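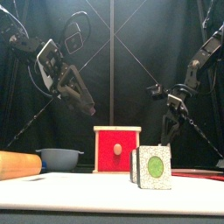
Rolling pin, grey bowl, red box and two foam cubes on the white tabletop.

Unley Listings: a data card

What it is

Text of 2,300 home-for-sale ads from Unley, collected by Konrad Baran and cleaned by Adom Amissah, who now flinches at the word "sun-drenched." One row per ad. Plain CSV, UTF-8, header row included.

Fields

listing_id: an integer. Gaps are duplicates we threw out.
blurb: the ad copy, exclamation points intact.
beds: as claimed by the seller. A den with a door counts if the agent said it did.
ask: asking price in whole dollars. Blank when the ad says "call for price," and we did not call.
agency: Kenex, Peketti or Yakubu.
cozy: 1 if the blurb says cozy, 0 if it manages without.

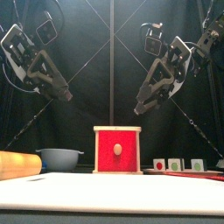 Cleaning

Phone numbers and street numbers were removed. Spelling was left alone, so expect granite, granit and one heartfelt "grand knight" countertop. Ads shorter than 100 characters were dropped, except for 2 that Konrad likes.

Splits

The test file has 199 rows. It was meant to have 200, but one house was listed by both Kenex and Peketti with different numbers of bathrooms, and we couldn't pick a side. Everything else is in train.csv.

Known problems

Yakubu's agents reuse the same closing paragraph, so any model trained on this will learn to say "bring your fussiest buyer." Ads from March are overrepresented. "Walking distance" has no agreed meaning and should not be used as a label. Please don't use the ask column to value a home, least of all your own.

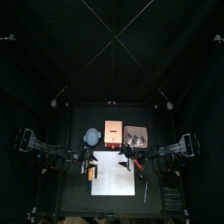

Black tabletop from above, an arm reaching in from each side.

Changes

April 2, 2021: fixed the beds column, which had been counting flower beds.

Contact

Open an issue. Adom answers the ones about commas, Konrad the rest.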